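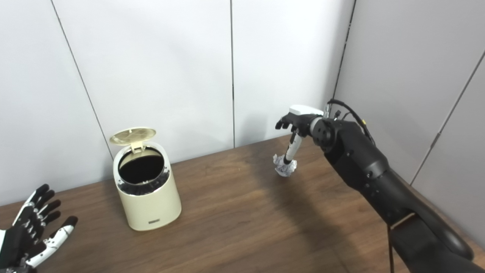
Golari vermietet seit dem Frühjahr zweiarmige Aufräumroboter an kleine Büros und Ferienwohnungen, Mindestlaufzeit 6 Monate, Einrichtung inklusive. Klingt nach Messeversprechen. Wir haben das Paket trotzdem bestellt, für die Testküche im zweiten Stock, und eine Woche lang alles auf den Tisch gelegt, was bei uns so rumliegt. Knäuel aus Papier oder Folie zum Beispiel. Die rechte Hand klemmt das zerknüllte Ding ganz unten an der Fingerspitze ein, knapp über der Tischplatte, daneben der kleine cremefarbene Eimer mit aufgeklapptem Deckel. Solche Kleinigkeiten sind der eigentliche Prüfstein, große Kartons kann jeder.

Suche Suchbegriff eingeben Los

Geliefert wurde am Donnerstag, zwei Kisten, ein Techniker. Bartosz Witkowska, Inhaber des gleichnamigen Servicebetriebs, schraubt die Geräte für Golari im ganzen Süden auf. Zwei Stunden hat er gebraucht. Kabel verlegt, Schultern vermessen, einmal geflucht, Kaffee abgelehnt. Danach Kalibrierung über die Software Povow, läuft im Browser, Deutsch nur halb übersetzt. »Kontakt Fläche bestätigen« stand da, keine Ahnung. Wir haben bestätigt.

Dann das Anlernen. Man führt die Aufgabe vor, das System macht nach. Fünf Durchgänge pro Aufgabe empfiehlt das Handbuch, bei uns waren es meist mehr. Papier: gut. Teebeutel: na ja. Die Hand drückt zu fest, Povow kennt für den Griff nur »weich«, »mittel« und »fest«, und weich ist immer noch ziemlich mittel. Kassenzettel, flach auf dem Holz, gehen fast gar nicht. Die Finger schieben sie vor sich her bis zur Tischkante. Zerknüllen hilft, aber dann kann ich ihn auch gleich selber wegwerfen.

Tempo: gemächlich. Wer daneben steht, wird nervös. Wer nicht daneben steht, merkt es nicht – und dafür ist das Ding ja gedacht. Abends um sieben starten, morgens ist der Tisch frei. Meistens. Einmal lag der Deckel eines Joghurtbechers noch da, einmal mein Notizzettel nicht mehr. Letzteres mein Fehler, Sperrzonen lassen sich in Povow einzeichnen, hatte ich nicht getan.

Lautstärke geht in Ordnung. Ein Surren, beim Greifen ein Klicken. Intan Rondonuwu aus der Grafik sitzt direkt hinter der Wand und hat sich erst am dritten Tag beschwert, und da gings um das Licht, das nachts anbleiben muss. Ohne Licht sehen die Kameras nichts. Steht im Vertrag, Seite 2, hätte man größer drucken können.

Der Preis. Grundmiete plus Servicepauschale, dazu eine Kaution von 200 Euro für die Hände. Fingerkuppen gelten als Verschleißteil und werden extra berechnet, ebenso jeder Vor-Ort-Termin nach dem ersten. Der Konkurrent Nivance nimmt die Kuppen mit rein, bietet dafür bislang nur einen Arm an und liefert frühestens im November. Einen Vergleich holen wir nach, sobald ein Testgerät da ist.

Kündigen geht nach Ablauf der Mindestlaufzeit monatlich, per Mail. Die Hotline war zweimal erreichbar und einmal nicht, Rückruf kam am selben Nachmitag. Freundlich, kompetent, kein Skript.

Für wen also? Ferienwohnung mit viel Wechsel, vieleicht. Büro mit fester Putzkraft eher nein, die ist schneller und fragt vorher. Und wer viele Zettel hat, sollte sich das mit den Sperrzonen gleich am ersten Tag ansehen.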